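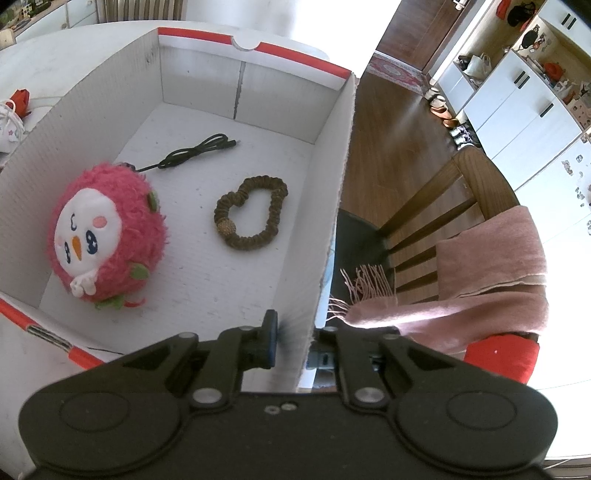 Fig. 7.1 Open corrugated box, mixed contents: plush toy, coiled cable, fabric bracelet.

Packaging and Distribution, Unit 7
Corrugated board: structure, stacking, mixed loads
Instructor: Agata Amato

7.1 Terms

Single-wall board is two flat sheets (liners) glued to a fluted sheet (medium). Double-wall adds a second medium and a third liner. Flute direction is the direction in which the ridges run. In most shipping boxes the flutes stand vertically in the side walls.

Caliper is the total thickness of the board. Basis weight is the mass per unit area of each paper layer. Neither one predicts stacking strength alone. A thick board made with weak paper can test lower than a thinner board made with good liners.

7.2 Edge crush and box compression

Edge crush (ECT) is measured on a small upright specimen loaded parallel to the flutes. Box compression (BCT) is measured on the whole empty box between flat plates. The usual simplified relation is

BCT = k x ECT x square root of (perimeter x caliper)

where k depends on the units and the box style. The relation holds for regular slotted boxes of ordinary proportions. Don't use it for trays, die-cut mailers, or boxes that are very shallow compared to their length.

The corners carry most of the load. The middle of a panel bows outward early and contributes little after that. Hand holes and notches near a corner therefore cost more strength than the same cut at mid-panel.

7.3 Stack load

For identical boxes in a column, the bottom box carries the weight of every box above it but not its own.

Altdale problem: boxes weigh 7 kg each and are stacked 4 high. Load on the bottom box is 3 x 7 = 21 kg. Multiply by the safety factor from the Unit 6 table before choosing a board. The factor covers storage time, humidity, pallet overhang, and misaligned columns. Show each one separately in your solution; a single combined number gets no credit for method.

Creep: board under constant load keeps shortening. A box that passes a quick compression test can fail at a much smaller load held for weeks. Damp storage speeds this up.

7.4 Mixed loads

Three cases.

Rigid contents, full height. The contents share the load with the walls. Credit can be taken for this only if the contact is even.

Soft contents (textiles, plush, loose cushioning). No credit. Walls carry the full stack load.

Small loose items with one large item. No credit, and movement has to be checked. Hard pieces migrate to the lowest corner during vibration and can mark soft goods or puncture a liner. Bag them or fix them to an insert. 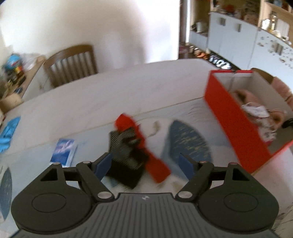 Karim Rawashdeh asked in section whether a strap around the closed box should count toward BCT. It doesn't. A strap restrains the flaps and limits panel bulge slightly, but an overtight strap crushes the top edges and lowers the result. Treat it as closure only.

7.5 Problem set (due Saturday)

1. The Flidov box is 400 mm square in plan. Find the perimeter term and state how BCT changes if caliper doubles and ECT stays fixed.

2. Repeat the Altdale problem for interlocked stacking. Use the reduction from the Unit 6 table and explain where the corner load goes.

3. Read the Afolabi handout on humidity and list the assumptions behind its chart.

Carry units through every line.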